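Thursday, shop, 7:40 pm

Picking up from last time. Arm homes OK now, no fault on the pendant after power up. Left the Fosach supply alone, it's fine, the problem was the loose ground on the terminal strip. Tightened, tugged, marked with paint pen.

**Bin mount**

- bin rocked every time the tool touched a wall. Clamped the rim at the top corners with the orange spring clamps, much better, still a bit of flex low down
- want real brackets eventually. Drawing is on the Miah drive under fixtures, needs the hole spacing redone before anyone cuts metal
- white band under the back rim is flaking badly. Bits come off in the bin and the depth picture gets speckly along there. Scrape it or tape over it? leaning tape
- DON'T move the table tape marks. I set the bin off them and re-teaching it takes an hour

Bin floor height re-taught, 788 in base Z. Was using 30 clearance above that for the approach, dropped too slow, left it for now. Speed capped low until the hose thing is sorted (see below).

**Hoses / dress pack**

Main headache of the evening. Bundle runs down over the gray part of the arm and under the orange cover, then loops back up, and there is just too much slack in the loop. With the wrist turned far round it hangs over the bin and blocks half the view. Tried velcro in two places, too tight at the second one, the cream hose kinked. Took that one off again.

Options:

1. shorter hose from the Baltex box (check fittings first, I think they're the wrong thread)
2. printed saddle next to the joint, hold the loop up and back
3. limit wrist rotation in software and live with it

Going with 3 tonight, 2 on the weekend. Limit is in the config, grep for `wrist_max`, and please dont "fix" it.

**Fingers**

Old fingers were too fat to get down beside things near the wall. New ones are thinner and they do get in, but bendy. Screws on the left one backed out twice. Threadlocker, blue, not red!! we need to be able to get them off.

Thin wires at the tool are still just hanging. Needs a strain relief before somebody snags one. Heatshrink is in the drawer with the ferrules.

**Pick tests**

Mixed stuff in the bin, one item at a time, put back by hand between runs. Run 59 on the log is the first one with the new fingers, everything before that is the old set so don't compare straight across.

- green brick: good when it lies flat, fingers want to ride up on the studs if we come in too high
- foil packet: worst by far. Depth is garbage on the shiny creases, grasp point jumps from frame to frame. Try averaging a few
- white container: OK from the middle, slips from the end
- small blue cylinder: rolls. Ended up at the left wall most times, and the planner hates the left wall 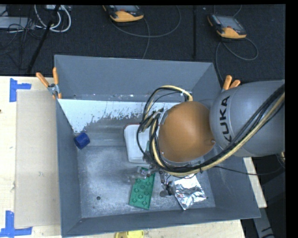 *Over the green brick, foil packet to the right of it. Note the hose loop across the white container.*

Stopped one run by hand when the tool got too near the front wall. No contact. Frame 856 in that log if you want to see how close, it's ugly. Probably the tool length is still the number for the old fingers. Checked: yes it is. Changed it, have not rerun yet.

Skolell planner build from August still works better than the new one on tight corners, no idea why. Both are on the machine, the shortcut on the desktop opens the OLD one.

**Next**

- [ ] rerun all four items w/ corrected tool length
- [ ] saddle, print in the tougher filament
- [ ] strain relief on tool wires
- [ ] tape over flaky band, then redo the empty bin reference
- [ ] get pendants up off the carpet, hook on the wall or somthing
- [ ] tidy the black wires by the gray box, can't tell what goes where any more
- [ ] ask who has the long hex keys

Air off at the wall, arm parked high, controller shut down 10:15.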